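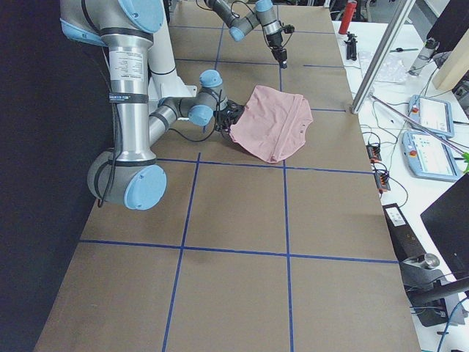 Equipment Review: The Huvlow Demonstration Recording Package
Reviewed by Huia Fairweather, Gandoten Laboratory for Manipulation Studies

The Huvlow package is sold by Preltano to laboratories that wish to collect demonstrations for training robot policies. It consists of recording software, a calibration routine, a session planner and a printed handbook. Arms, grippers and cameras are supplied by the purchaser. This review covers the use of the package with two arms on a garment task, in which a T-shirt is grasped, spread and folded on a paper-covered table marked into cells with blue tape.

The reviewer's laboratory recorded 893 episodes over the evaluation period, which ended in March. Of these, 600 were accepted for training under the laboratory's own rules. The remainder were set aside for incomplete folds, dropped streams or operator error. The package was judged on installation, the planning of sessions, the quality of the recorded data and the ease of reviewing episodes afterward.

Installation

Installation was completed in one afternoon. The handbook is clear on network settings and less clear on the naming of arms. Left and right are assigned from the operator's position in one chapter and from the robot base in another. Purchasers are advised to choose one convention and write it on the table before the first session.

Session planning

The session planner is the strongest part of the package. The operator enters a grid, and the planner issues a starting cell and a garment orientation for each episode. This prevents the common fault in which a tired operator returns the shirt to the same convenient place. In our sessions the coverage of cells was even, and the log of starting positions could be exported without further work.

The planner assumes that the physical grid matches the entered one. Tape laid by hand is seldom exact, and the software offers no means of entering unequal cells. A correction should be possible by touching a gripper to each crossing point. Preltano's support desk confirmed that this feature is not included in the present release.

Recording quality

The package records joint positions, gripper commands and up to four camera streams on a common clock. Alignment between streams was good. In episodes where one stream stopped early, the software marked the episode as complete all the same, and the fault was found only at review. A warning at the time of recording would have saved a considerable amount of labor.

Wrist views deserve separate comment. They are useful at the moment of grasp, but they also record a good deal of bare work surface, and exposure must be set with that in mind.

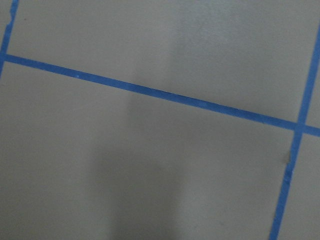 Vol. 4, No. 4

Shadow is the chief difficulty in wrist views of this type. A broad, soft shadow may darken the middle of a cell while the surface beyond the tape remains bright. With automatic exposure enabled, our recordings varied in brightness within a single episode. The handbook recommends automatic exposure. We recommend a fixed setting, chosen with the arm in its working position, and a note of that setting in the session record.

The condition of the surface should also be checked. Ragged tape edges and small flakes are visible at close range, and a model trained on one table may come to depend on them. Fresh tape partway through a collection is a reasonable precaution. The date of replacement should be logged, a field for which the package does not provide.

Episode review

Accepted and rejected episodes are sorted in a viewer that plays all streams side by side. Playback is smooth and the keyboard controls are easily learned. Rejection codes are fixed, however, and none of them suits cloth. A shirt that is folded with one sleeve exposed must be filed under "other," with a typed comment. The competing Bucur viewer permits custom codes, although it lacks a session planner of any kind.

Files are written in an open format, and our training code required only minor changes to read them.

Assessment

The package is recommended for laboratories that collect table-top demonstrations with more than one operator, where the planner will repay its cost. Laboratories with a single experienced operator will find less benefit. Those working with cloth should budget time for manual review and should ask Preltano whether custom rejection codes are planned before placing an order.

Ratings (out of five)
Installation: 3
Session planning: 5
Recording quality: 4
Episode review: 3

The laboratory purchased its license at the standard academic rate. Preltano was sent a copy of this review before publication and requested no changes.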